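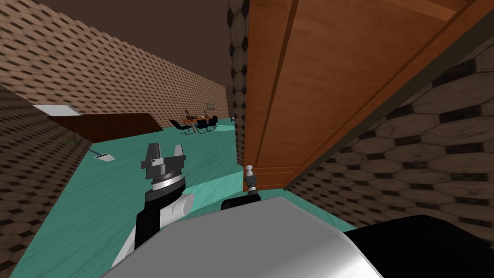
Simulated view from the two-armed robot, left gripper open, facing the doorway and the dining area beyond.

Tremida has reset the simulation cell it uses to check gripper settings for its two-armed service robot at Karkport. The work, completed in April, covered the parallel gripper limits, the wrist joint zero positions and the viewpoint looking out over the robot's body.

Marin Karagiannis, who maintains the cell, said the left wrist zero had drifted from the value stored in the robot model after a software update. The stored value was restored and the open-close cycle was run 200 times on each arm. Two cycles on the left arm timed out and were traced to a contact setting, now corrected.

The room model was left unchanged. Jasmina Matić will repeat the check on the Sivport cell before both return to the regular test schedule.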